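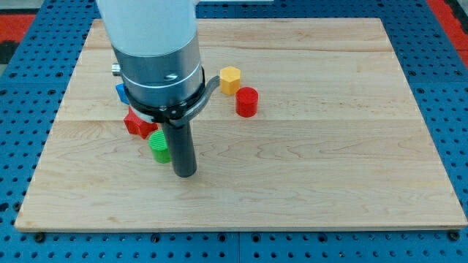
Raili Sjöberg wrote that she would not call it a demonstration if the visitors must stay behind a rope and can't ask for a different task.

Re: Open day at Stirdale, your impressions?

khai_vuong
I disagree a little with Raili. I was in the group at 11 and we could ask. A boy wanted the green cylinder to be pushed next to the red star, and the operator typed it in and the arm went. It needed 2 tries. For me this is more interesting than a perfect show.

DPryor
Two tries with a plain rod and blocks on a wooden board. I drove a long way for that. The leaflet promised "industrial tasks".

khai_vuong
Declan, the leaflet says this for the Flekden hall, which was next door. Did you go in?

DPryor
No, the queue was out to the car park.

marius.v
I liked the pushing. There is no grasping, so the arm has to plan how the piece will slide and turn. The star is the difficult one, my daughter said it "walks away". Does somebody know if the talk by Hường Phùng was recorded? I have missed the second half.

Raili S.
Marius, I asked at the desk and they will put it on the Zarkar page. And Khải, fair enough, in my group they took no questions at all. Maybe we had another operator.

khai_vuong
Then please write it on the feedback form. The next open day is in October.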